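Lists > Celdale Robotics Club > Manipulation > Thread
3 replies | 76 views

Subject: Re: cup transfer task, episode definition and reset
Date: 17 May 2019

On the earlier message, the Killo team wrote:

> We have read the task sheet for the Lernollow student round and two points are unclear to us. First, does an episode start with the grippers already over the holder, or do they have to come in from the table edge? Second, the sheet says "move cups to the free side" and doesn't say whether a whole stack in one grasp counts. Our left-hand demos and right-hand demos are also coming out at different speeds and the policy seems to average them, which leaves it stalled halfway across. Is anyone else getting this?

Answers in order, then some notes from our own sessions.

Start position: from the table edge, both hands, jaws open. The sheet will be corrected. If you already have episodes that begin over the holder, keep them in a separate folder and don't mix them into the main set. We mixed ours in November and the policy learned to skip the approach and close on air.

Whole stack: yes, it counts, but only if the stack ends up standing inside the wire on the free side without a hand steadying it. A partial stack is scored by the position of the lowest cup. Dropped cups end the episode.

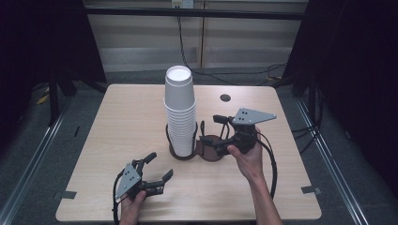 Speed mismatch between hands is mostly an operator problem in our experience. The person demonstrating favors one side and uses the other hand as a parking place, so the idle gripper drifts and the drift gets recorded as intent. What we do now is assign a side per block of 50 episodes and write down in advance where the other gripper goes. With the free ring on the right, the right gripper works over that ring and the left one waits low on the near left side of the table, fingers open and pointed at the holder. Then swap. It is slow, but the two halves of the data come out usable.

Cables should run toward the operator and off the table. If one crosses the holder it will catch on the wire sooner or later, and you will lose the episode and possibly the stack.

On stack height: the sheet gives no limit. Taller stacks lean when gripped low, and the top section leaves the wrist view altogether, so the policy has no information on what it is doing up there. Our grasp success dropped sharply once we went to tall stacks with the wrist view alone. Adding the head view recovered most of it. Abbasi's loader will take both streams if you set the same rate for each; it does not warn you when the rates differ, it pads with repeated samples, and you find out after training.

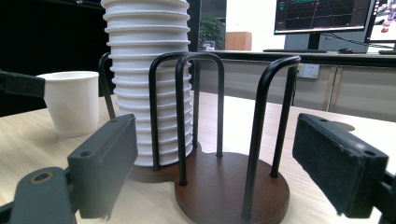 The other thing to settle before the round is jaw opening at approach. We tried three settings. Narrow clips the wire on the way in. Medium works when the wrist is square to the holder and fails otherwise. Fully open is the most tolerant and costs a little time on the close. We have standardized on fully open and would suggest Killo do the same, so the two sets can be merged.

Merged target is 1000 episodes. Discard rules:

- any episode where the holder slides on the table
- any episode where a cup is touched by a bare hand after the start mark
- any episode with a gap in the gripper width log

Loose cups left beside the holder are fine. Vary where they sit, or leave them out for a block, otherwise the policy will treat them as a landmark.

Reset procedure is unchanged from the last message. The calibration file for the new finger pads is in the Celdale shared folder under pads_v3. The old file will load without an error and gives a width offset at the closed end, so check which one you have.

Please send episode counts to the list before the next session, split by side.

Celdale data group

Reply | Reply all | Shared 3 times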